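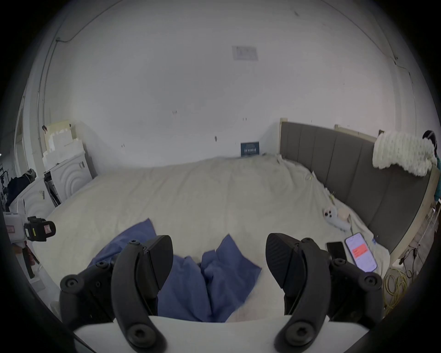
Doaa Hamdy wants to know if she can send a duvet and a week of clothes in the same bag, and whether that counts as one order or two. One order, yes. Same bag, please no. Put the duvet by itself, clothes in the other bag, both tagged with your name.

More of what people keep asking, below. Updated in March, prices page is seperate.

Akness Wash & Fold: Questions

Where are you?
426 Morsy Street, Nekstead. Side door, not the front one. Front one is the dentist.

When are you open?
Drop-off from 7 am. Counter closes at 6 pm. Saturday we close at noon and the counter gets busy after ten, so come early if you can. Closed Sundays.

How long does it take?
Everyday clothes, next day if they're in by 9 am. Bedding takes longer. Give us 72 hours for anything with filling in it: duvets, comforters, mattress toppers. Down needs several passes in the dryer and we won't bag it damp.

Do you pick up?
Inside Nekstead town limits, yes. Outside, ask. There's a form on the pickup page or just call. Leave the bags where the driver can see them. If you live in a building with a buzzer, write the buzzer name on the form, not only the apartment number. Lots of missed pickups are this.

What does it cost?
By the pound for clothes, towels and sheets. By the piece for duvets, pillows and rugs. There's a minimum on pickups but none at the counter. Current list is on the prices page and taped up by the register.

How do I pay?
Card or cash at the counter. Pickups go through Voltel, you get a link by text when your order is weighed. No link by evening, call us. Old links stop working, so don't use the one from last time.

Do I need to sort?
No. We split lights and darks. If something is new and you think it'll bleed (red towels, raw denim) put it in its own bag and say so. We do check but we're going through a lot of laundry.

Which bed sizes can you take?
Twin to king. Our big machines handle a king duvet fine. Weighted blankets only up to the weight on the prices page, heavier ones beat up the drum. Electric blankets no, sorry.

Can you wash the duvet cover with the duvet in it?
We'd rather not. It comes out lumpy and the corners never really dry. Take it off at home if you can manage it, otherwise we'll do it and there's a small charge.

How often should I wash a duvet anyway?
With a cover on it, once or twice a year is plenty for most people. Pets on the bed, more. Pillows more often than that. Pillowcases weekly.

Something smells after it's been in storage. Can you fix that?
Usually. Tell us it was stored and for how long. Mildew spots are harder and we can't promise on those. Don't spray it with anything first, please, the perfume sticks and then we've got two smells.

What detergent?
Unscented is the default now. Scented if you ask. Bring your own if you have allergies, label the bottle, we'll keep it on the shelf with your name. No bleach unless you tick the box. No fabric softener on towels, ever, even if you tick the box.

Can you iron?
Shirts and pillowcases, yes. Sheets, yes but it adds a day. We don't do suits, wedding dresses, leather or anything marked dry clean only.

I left something in a pocket.
Call. There's a jar. Keys and cards go in the drawer and we text you. Tissues are between you and your black pants.

Something came back shrunk or damaged.
Tell us within 4 days of getting it back, bring the item and the ticket. Ask for Naima Tahiri, she handles these herself. We'll rewash, repair or work out a credit. Please don't wash it again at home first becuase then we can't tell what happened.

A sock is missing.
Check inside the fitted sheet. Then inside the duvet cover. Then call.

How long will you keep my stuff?
Thirty days. We text, then we call. After that it goes to the donation bin behind the library. Shelf space is tight, we did more than 3,000 orders last year out of a pretty small back room.

Do you do businesses?
A few. Rentals, a salon, the physical therapy place. Email with what you've got per week and how you want it folded. New accounts are on a waiting list until the second dryer is in.

Can I use the machines myself?
No self service at this location.

Can my kid drop off for me?
Sure, as long as the tag is filled in. Name, phone, anything special.

Not on the list? Call during counter hours, or email and we'll get to it the next morning.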